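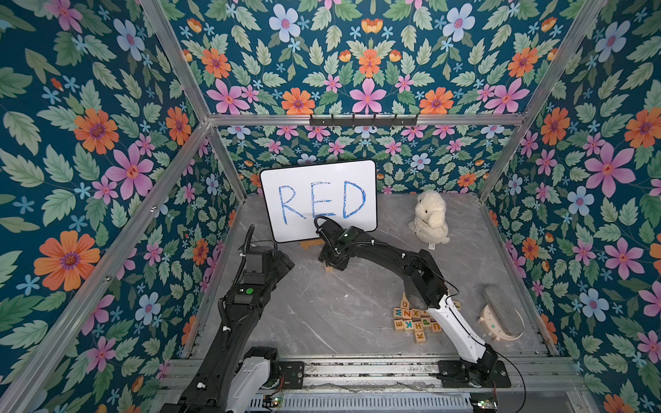

Home | Products | Setup Guides | Firmware | Support

Soldale Remote Commentary Unit
Section 4: Connecting a Commentary Position to the Broadcast Feed

This section covers the connection of one commentary position to the program feed of a live event. It assumes that the unit is mounted and powered, and that a network account has been created as described in Section 3. For events with two languages on one feed, read Section 6 first.

4.1 Before you start

You will need:

- the unit and its power supply
- one or two headsets with a five-pin XLR plug
- a wired network connection with a fixed address
- the event code issued by the rights holder or the host broadcaster

CAUTION: Do not connect the unit to a venue's public wireless network. The return video will drop out under load, and the unit does not warn the commentator when this happens.

4.2 Connecting the unit

1. Set the power switch to OFF.
2. Connect the network cable to the port marked LINE A. LINE B is a backup port and stays inactive until LINE A fails.
3. Plug the main commentator's headset into position 1. Plug the second headset, if used, into position 2.
4. Set the power switch to ON. The status light flashes amber during startup, which takes around 50 seconds.
5. Wait for a steady amber light. If the light turns red, go to 4.5.

4.3 Loading the event

1. Press MENU and select EVENT > NEW.
2. Enter the event code. Codes contain 14 characters and are case sensitive.
3. Select the feed type. Use CLEAN for international sound without graphics. Use DIRTY for the full program feed with the host's graphics and clock.
4. Press CONFIRM. The status light turns green when the feed is locked.

NOTE: Codes issued through the Sutasard scheduling system expire at the end of the booked window. If a match runs into extra time, the feed stays up, but it cannot be reloaded after a restart. Ask the scheduling desk to extend the window before regular time ends.

4.4 Setting the delay

The commentator's picture must arrive before the viewer's picture. The unit measures the difference and proposes a delay value.

1. Select AUDIO > DELAY > MEASURE.
2. Ask the control room to send the sync tone.
3. Accept the proposed value, or enter one by hand.
4. Speak a test line and have the control room confirm lip sync on the presenter camera – not on match pictures.

Repeat the measurement if the feed type is changed. Values saved with firmware released before May are not carried over and must be measured again.

CAUTION: Turn down the headset level before sending the sync tone. The tone bypasses the limiter.

4.5 Red status light

- Steady red: no network. Check the cable and the fixed address.
- Slow flashing red: event code refused. Enter the code again. After three refusals the code is locked and must be reissued.
- Fast flashing red: unit too hot. Switch off and clear the side vents.

Units supplied with the older Pîrvu control panel show these states as E1, E2 and E3 on the display.

4.6 Ending the session

1. Wait for the control room to release the position.
2. Select EVENT > CLOSE. Local recordings are written to the memory card at this point – do not remove the card until the display shows DONE.
3. Set the power switch to OFF and disconnect the headsets.

Section revised Aug 3, 2021. Technical editor: Toon Jansen.

Contact Support | © Soldale Broadcast Equipment, Skimilcombe | Back to top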